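Our laundry is bringing in automation for the hanger work, what happens to the people on it?

Asked by Gwendolyn Blackwood

Hi everyone, hoping somebody has been through this. I supervise the finishing room at Begay, a commercial laundry with 27 of us on the floor, and in August management is putting in a Lullell sorting arm to untangle and rack the wire hangers that come back from customers. We get up to 1000 a shift and it's honest but fiddly work, mostly done by two of my longest-serving ladies (lovely women, both of them, and quicker than me by a mile). We've been told no jobs are going, but that's about all we've been told! What changed for your crew, and what should I be asking for before it arrives?

Answer from Everett Baptiste

Ask for training in paid hours and get it in writing. Ours was meant to be and then wasn't.

Answer from Keisha Halvorsen

Oh, I feel for you, Gwendolyn. We went through it at Clusasley with a different machine, and the first 9 weeks were the hardest. The arm did fine on single hangers and got in a muddle whenever two were hooked through each other, so our hanger people ended up minding it, clearing jams and putting the bent ones aside. Some liked that. Donal McGrath on our evening crew took to it straight away, while others missed having a chat over the bench, and I hadn't seen that coming at all. I'd ask who is allowed to stop the machine, whether the pay grade goes up with the new duties, and if people can rotate off it (standing and watching is more tiring than you'd think). And do let your two ladies show the installers how they pull a pair apart, they'll know things about that job that aren't written down anywhere. Good luck, and please come back and tell us how it went!

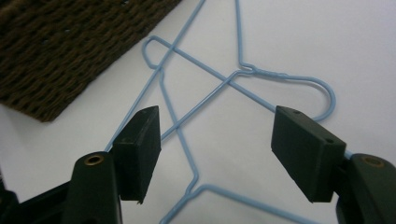

Should the hanger staff be told about the new machine before it's installed?

Tell them as early as you can, and give them a proper chance to ask about hours, pay and training while there's still time to change the plan.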